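Clelstead Old Places list
Re: The MacAulay house, is it still standing?

Rimantas Uibo wrote:
> Does anyone know what shape the MacAulay house is in these days? I drove
> past the turnoff on the Wumunley road last fall and the trees have grown
> up so much I couldn't see the roof. My aunt cleaned there when she was a
> girl and always talked about the back stairs and a bathtub so deep she
> had to climb in to scrub it. I'd love to see it once, legally if
> possible. Is it worth the trip?
> Rimantas

Rimantas, yes, yes, go see it! I got in with the county land trust's May 2019 walk and I'm still going on about it to anyone who'll hold still.

The roof is up. The slates on the north side are mostly gone and there's a blue tarp over the worst part, but the main block is square and dry enough that the parlor ceiling still has all its plaster roses. The porch is another matter. You go in by the kitchen now, over a ramp, and they only let 9 people inside at a time on account of the hall floor.

Your aunt was right about the bathtub! It's on the second floor at the end of the hall, cast iron, and I can't imagine how they got it up there. The back stairs are there too, steep as a ladder, roped off at the fourth step. I leaned over as far as the rope allowed (my husband had me by the jacket) and you can see how the treads are worn down in the middle. The wallpaper in the stairwell is a green vine pattern, and it's hanging off in long curls.
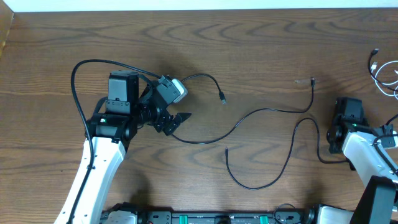
Tabletop with cables.

What got me most was the library, which I'd always heard had been stripped. The books went to auction, sure, but the shelves run floor to ceiling on three walls and there's still a rolling ladder on its rail. It rolls! The guide let one of the kids push it. Somebody had penciled children's heights inside the closet door, with initials, and the tallest mark comes up to my chin.

Practical stuff. The next walk is in June, and you sign up through the land trust office in Clelstead, in person or by phone. There were 79 names on the waiting list when I called, but they cancel like crazy if it looks like rain, so ask to be put on the short-notice sheet. That's how we got in. Wear real boots. Park at the Skumar orchard lot and walk the last 200 yards, as the drive is all ruts and a sedan won't make it. We were inside close to an hour and then poked around the carriage barn, where there's a sleigh with a birch tree growing up through it.

Does your aunt remember which room had the piano? The guide said the front parlor, but there are four dents in the dining room floor that look awfully piano-shaped to me.

Dolores

To leave this list, write to the list owner | Contact | Back to top
This archive uses cookies to remember your reading settings. OK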